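グリッパー比較用シミュレーション環境「Timitz」を公開します ― 同じ机、同じお皿で、指だけ取り替えて比べてみました

2021年1月16日
Drivia 評価ツール開発チーム

こんにちは、Driviaで評価ツールをつくっているンゴジ・バコ(Ngozi Bako)です。プレスリリースなのに一人称で書いていいよと広報に言われたので、遠慮なくいつもの調子でいきます。ちょっと長いですが、グリッパー選びで一度でも悩んだことのある方には、きっと「あるある」と言ってもらえる話です!

本日、ロボットハンドと制御器の比較に使うシミュレーション環境「Timitz(ティミッツ)」の配布を始めました。研究・教育目的なら無償、企業での評価利用は最初の60日間が無償です。お申し込みは当社ウェブサイトのTimitzのページからどうぞ。

■ そもそも、なんでつくったの?

私はもともと、お客さまの現場にアームを持ち込んで「このワークならこの指ですね」とご提案する係でした。これが楽しいんですけど、とにかく比べるのが大変なんです。指を外して、付けて、原点を出し直して、対象物を並べ直して。午前に試した指と午後に試した指で、お皿の位置が微妙にずれている。制御器のゲインもいつの間にか誰かが触っている(だいたい私です、すみません)。それで「こっちの指のほうが良さそうでした」と報告書に書くとき、いつも背中がむずむずしていました。

机の上の条件をぴったりそろえて、変えたいものだけを変えたい。やりたかったのはそれだけです。グリッパーを比べる日はグリッパーだけ、カメラの位置を比べる日はカメラだけ。Timitzでは初期配置を番号で呼び出せるので、先月の配置に今日の指を持っていくことも、同僚の手元とまったく同じ配置から始めることもできます。

■ 入っているもの

最初の版には、机上作業の課題が90種類、机と小物の初期配置が300通り入っています。小物は台所にありそうなもの、本棚にありそうなもの、それからおもちゃ箱にありそうなもの。工場のワークばかりだと思っていた方は驚かれるかもしれませんが、私たちはわざと雑多にしました。つるんとした果物と平たい本と粒々の入ったボウルでは、指に求められることがまるで違いますからね。

比較できる項目は次のとおりです。

グリッパー:平行2指を標準で収録。指先の長さ、幅、開き量、表面の摩擦を設定ファイルで変更できます。自作の形状を読み込むこともできます。

アーム:標準の1機種に加え、関節の構成を記述したファイルがあれば差し替え可能です。

カメラ:固定視点と手首視点。画角と高さ、傾きを変えて同じ動作を撮り直せます。

制御器:位置制御とインピーダンス制御を同梱。外部の制御器をつなぐための口も用意しました。

記録まわりにも手をかけました。関節角、指の開き、接触力、各カメラの映像が同じ時刻軸に並んで残ります。あとから「このとき指先どうなってた?」と巻き戻せるのは、実機の評価をやってきた身には本当にありがたいです。

■ 私のお気に入りは「粒もの」の課題です

いちばん語りたいのがこれです。赤いボウルに赤い小さな粒をこんもり盛った配置があって、社内でも人気です。粒の入った器が相手だと、縁をつまむのか、粒のほうに指を入れるのかで、良い指の条件ががらっと変わります。細い指は粒の間に入りやすいけれど、縁をつまむと器が回りやすい。太い指は縁には強いのに、盛った粒を押しのけてしまう。ひとつの配置で両方を試せるところが気に入っています。

動作確認をしていると、ついアームを止めて指先ばかり眺めてしまいます。2本の指がまっすぐ下を向いて、ボウルのすぐ上まで来ているあたり。視点を少し下げると、指先と縁との間合いがよく見えるんです。
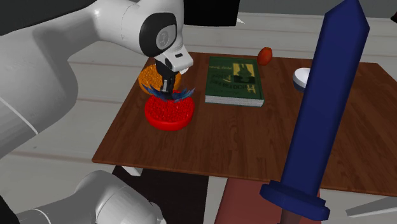 ■ 実際に比べてみたこと

公開に先立って、標準の指と、指先を細くした指の2種類を使い、社内で試用を行いました。担当は私と、制御器の設計をしているハンネローレ・フレーリヒ(Hannelore Fröhlich)です。

ボウルの縁をつまむ動作では、標準の指のほうが姿勢が安定しました。ここは予想どおり。面白かったのは本です。机にぺたんと寝ている本は、どちらの指でも上からまっすぐ行くだけでは歯が立ちません。端まで滑らせて浮いたところを挟む、という手順を組むと、今度は指の太さよりも制御器の設定が効いてくるんですね。インピーダンス制御で押しつけを柔らかくしたら、細い指でもすっと滑らせられるようになりました。「指が悪いんじゃなくて、押し方だったんだ!」とふたりで声を上げました。

小さな果物のような丸いものでは、カメラの位置の影響が大きく出ました。固定視点だけだと、手首が対象物に重なって、いちばん見たい瞬間に隠れてしまうことがあります。手首視点を足すと把持位置の推定が落ち着きました。カメラを増やすと処理も重くなるので、皆さんの計算機と相談しながら決めていただくのがよいと思います。

フレーリヒからもコメントをもらっています。

「制御器を設計する側からすると、ハンドの評価結果だけを渡されても困ることが多いのです。どの剛性で、どの速度で近づけたのか。Timitzの記録にはそれが全部残ります。ンゴジが勝手にゲインを変えても、今度はちゃんとわかります」

はい。肝に銘じます。

■ できないことも書いておきます

粒や薄いかけらのような細かい物体どうしの接触は、計算をかなり簡略化しています。粒の沈み方やこぼれ方は、実物の豆やビーズとぴったり同じにはなりません。指と指の順位をつける目安には使えますが、把持力の最終決定は必ず実機でお願いします。

布やひも、液体にはまだ対応していません。吸着式のハンドも今回は見送りました。要望がとても多いのは承知しています(社内からも毎週つつかれています)。

それから、見た目について。木目の机や色つきの小物など、ひととおりの質感は付けてありますが、写真のような仕上がりは目指していません。画像認識の学習にそのまま使いたい方は、照明と色を変える機能を併用してみてください。

■ 実機評価サービス「Kusel」との組み合わせ

シミュレーションで候補をしぼったあとは、当社の実機評価サービス「Kusel(クーゼル)」に設定ファイルをそのまま持ち込めます。アームの軌道と制御器の設定を読み込み、同じ課題を実物の机で行います。指の現物をお送りいただければ取り付けもこちらでやります。取り付けねじの規格だけは事前に教えてくださいね。ここで半日つぶれたことが何度もあるので……。

Kuselをすでにご利用中のお客さまには、過去の評価で使った配置をTimitz用に変換してお渡しできます。担当者までお声がけください。

■ これからの予定

6月に次の版を出す予定です。吸着ハンドと、利用者が自分で小物を追加するための編集画面を入れるつもりで開発を進めています。編集画面のほうは私が担当していて、いまは小物を机に置くと、ときどき机をすり抜けて床に落ちます。6月までに直します!

また、記録データを表にまとめる補助ツール「Dzene(ゼネ)」も同じ時期に公開します。課題ごとの成功と失敗、所要時間、接触力の最大値を、グリッパー別に並べて見られるものです。試作版を使ってみたい方は、お申し込みの備考欄に「Dzene希望」とお書きください。

■ 提供の概要

名称:Timitz(ティミッツ)
内容:グリッパー、アーム、カメラ、制御器の比較評価用シミュレーション環境
収録課題:90種類
初期配置:300通り
標準ハンド:平行2指
費用:研究・教育目的は無償、企業利用は最初の60日間無償(以降は年間契約)
提供方法:当社ウェブサイトからのダウンロード
マニュアル:日本語、英語

■ お問い合わせ

Drivia 評価ツール開発チーム(担当:バコ)
当社ウェブサイトのお問い合わせフォームから「Timitzについて」をお選びください。取材やデモのご希望も同じ窓口で受け付けています。オンラインでのデモでは、ご希望の指の寸法を事前にいただければ、その寸法で動かしてお見せします。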